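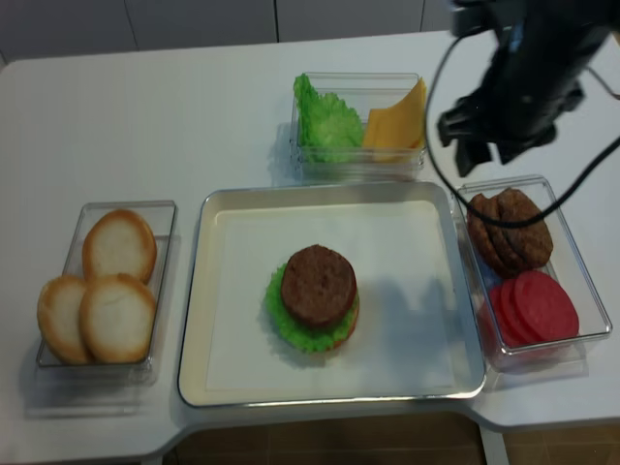
Burger cell, bun, lettuce and patty down, cheese and tomato still to go.

Okay friends, a few of you asked how we look after the burger cell at Oltico day to day, and I have a cup of tea and a free evening, so settle in. This is going to be a long one (you know me by now).

First, the layout. Buns live on the left, lettuce and cheese share the little box at the back, patties and tomatoes are on the right, and the tray sits in the middle. We tried it in February with everything in one long row along the back and the arm spent half its life traveling. Rekha Sisodia moved the boxes around the tray one afternoon and I haven't wanted to change it since. Thank you Rekha!!

The boxes are clear on purpose. The first set we had was a lovely deep blue and I was very attached to it, but the sides threw a tint on the tomatoes and the vision settings went funny every time the sun came round. Clear ones still throw a bit of shadow on the tabletop. We can live with that.

White paper in the tray, always. Bare metal is shiny and the glare moves when the arm moves, and then you get a pick point sitting on a reflection. I cut the paper a little smaller than the inside of the tray so it doesn't ride up the sides. If it curls, throw it out and cut another one. I have wasted a whole morning on curled paper and I would like that morning back.

Now the fingers, which is what most of you wanted to hear about. They get wiped down at the start of every shift with a damp lint-free cloth, then a dry one. Please don't spray anything straight onto the gripper! Spray the cloth. I say this with love to the person who sprayed the gripper.

After the wipe I open and close it 8 times with nothing in it and just listen. You get to know the sound. It should be the same going out as coming in. When it starts to drag on the close, it's usually crud in the slide, and a soft toothbrush gets it out.

Every 300 cycles we stop and check the finger screws with the short hex key (it lives in the Clulten tin, please put it back in the Clulten tin). They do creep. You won't see it by eye but the lettuce will tell you, it's the first thing to start slipping.

At 2000 cycles the fingertips come off and get looked at properly under the lamp. If the edge feels rounded to your thumbnail they go in the spares drawer for practice runs and a new pair goes on. Then you redo the tool offset. Yes, every time. Yes, even when they're the same part number.

Cable talk! The gripper cable hangs in a big loop on the right-hand side and swings over the patty box when the arm is up high at the back. I left it long because the wrist needs the slack when it reaches all the way over to the buns. Too short and it tugs on the connector, and we killed one connector that way already.

But a long loop can brush things. So before a run I jog the arm slowly through all the corners, 7 stops in total, and watch only the cable. I don't look at the gripper, I don't look at the food, just the cable. If it touches a patty I move the clip up the arm a little and go again.

Somebody is going to ask why I don't use the spiral wrap from Trumus. I did! It was very tidy and it made the cable so stiff it pushed back on the wrist on the far left reach. Might be perfect on a bigger arm. I still have most of the roll if anyone local wants it.

Teaching the picks: patties stand on edge and overlap like a hand of cards, and the tomatoes lie overlapping in a fan. Always start with the one that's most in the open and work back. Cheese I like tilted with one corner sticking up over the box so the fingers have something to go for. Laid flat on the bottom it's a misery.

I keep all the pick points in Kubo under the date they were taught, so the current set is October 5, 2019 and the old ones stay there in case I do something silly. I have done something silly. It took me over an hour to find my way back, and I name them properly now.

Next up on my list is the table. It's got a slight rock to it and I want to shim the leg before I touch any more offsets, otherwise I'm only chasing my own tail. Will add to the thread when it's done. If you've got a good shim trick for tile floors, please send it my way!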